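Ticket 709: Red throw, color transfer and creasing
Product: Bener throw, red
Opened by: Tayla Hoani
Assigned to: Kalliopi Spahić
Status: Waiting on customer

January 11, 2021

Tayla Hoani wrote:

I bought the red Bener throw from your Geltovar shop in November. I keep it on a gray couch. After the first few weeks I noticed a pink tint on the left armrest and on the front of the seat. It does not brush off. The throw also holds every fold it was packed with. I have washed it once, cold, by itself, and hung it over a door to dry. The creases came back as soon as it was dry.

Two questions. Can I get the pink out of the couch, and can the throw be fixed or should I send it back?

Kalliopi Spahić wrote:

Thanks for the details. Please tell me what the couch cover is made of and whether it comes off. Also, which detergent did you use, and how much?

Tayla Hoani wrote:

The cover does not come off. The tag underneath says polyester and has a W on it. Detergent was Predis liquid, one full cap. Pictures attached.

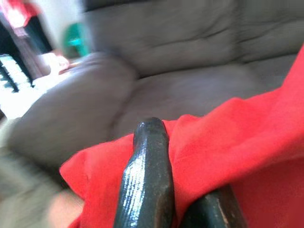 The pink is worst where people lean, so I think it comes off with rubbing more than from just lying there. A white sock rubbed on a corner of the throw picked up color too. The sock was dry.

Kalliopi Spahić wrote:

The dry sock test helps. That is loose dye left in the cloth, and one cold wash is often not enough to clear it. Please keep the throw off the couch for now and do the following.

1. Soak it by itself in a tub of cool water for 50 minutes. Move it around a few times.
2. Drain and refill. Repeat until the water stays clear.
3. Wash on gentle with half a cap of detergent. No softener.
4. Hang it from one long edge, not folded over a door. Pull the hem straight while it is damp.
5. When dry, repeat the sock test in a different spot.

For the couch, a W tag means water-based cleaner is fine. Mix a few drops of dish soap in a cup of cool water. Test it on the back first. Blot with a white cloth for 10 minutes and stop if the mark spreads.

Tayla Hoani wrote:

Three soaks. The first was very pink, the third was clear. Washed and hung by the long edge.

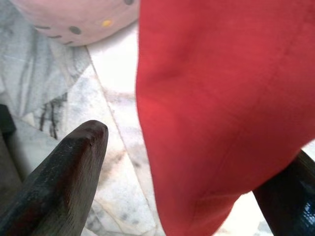

Reading time for this thread: 2 min

The second sock came away clean. The fold lines are softer but the long diagonal one is still there. Couch seat is fine now. The armrest still has a faint mark.

Kalliopi Spahić wrote:

Good. For the diagonal fold, use a steamer or a low iron with a damp cloth in between, working from the back. For the armrest, blot once more tomorrow after it has dried fully. I have asked Borislav Bošković in returns to keep your exchange open for 37 days in case the color starts coming off again.

Leaving this ticket open until you confirm the armrest.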